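Search tips: type here and press Go
Print this page | E-mail this page

Keep Black Clothes Black in a Shared Dryer

I moved to the Zirnbridge apartments in April, and the big front-loaders in our laundry room faded my favorite black tee before I got the hang of them! 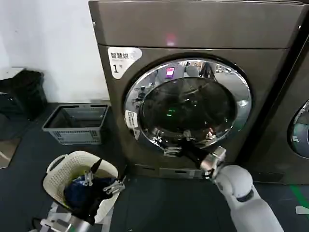
Dryer number one, with a black piece and a blue one in the basket.

My first tip is to turn everything dark inside out before it leaves your basket. I also shake each piece hard (sleeves especially) so it doesn't go in as a rope – a twisted shirt stays damp in the middle and bakes on the outside.

Run your hand around the inside of the drum before loading. I once found a stranger's sock and enough white fluff to ruin a good pair of pants. Wipe the door glass too, with a barely damp cloth.

I set low heat for 20 minutes, then check. Thin tops usually come out at that point and go straight on hangers, and the heavier stuff gets another 18.

Use a plastic basket with holes in the sides if you can. Mine airs out so much better than the old cloth bag – and it rinses clean in the tub.

Print this page | E-mail this page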